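Speaker notes, workshop evening, Mar 12, 2019
Talk: A gripper you can build and hold in your hand

Slide 1. Say good evening. Thank Lakshmi Pisharody for the room and the key. I speak for 30 minutes, please keep the questions for the end.

Slide 2. Why I built it. I wanted to try the fingers before I have an arm to put them on. With a hand-held gripper I am the arm, and this is much cheaper.

Slide 3. The first version, from February. Pass the old finger around. It was too stiff and it pushed the cups away. Mostafa Salem told me to put a softer pad behind the finger, with ridges. I did not believe him. I printed 3 pairs before one was good.

Slide 4. The housings. Show the left one open. Many screws: say that I would use fewer next time. Do not over-tighten, the holes wear out quickly. (Drink water. Wait for Fuseini to switch the slide, the remote does not reach.)

Slide 5. Out of the workshop. On my bench every object stands alone and the light is always the same. A food court table is more difficult, and this is why I like it. 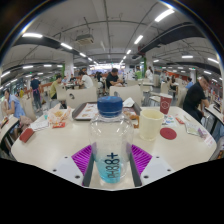
Slide 5: holding a water bottle at its base, food court table.

Point at the two fingers around the bottom of the bottle. Then point at the tray and the papers behind. Ask the room: where would you grip the mug?

Slide 6. What is still open. The weight: my wrist is tired after around 30 grips. Marietjie has an idea for a strap, let her speak for a moment. Files are on the workshop computer, in the folder "Kosport".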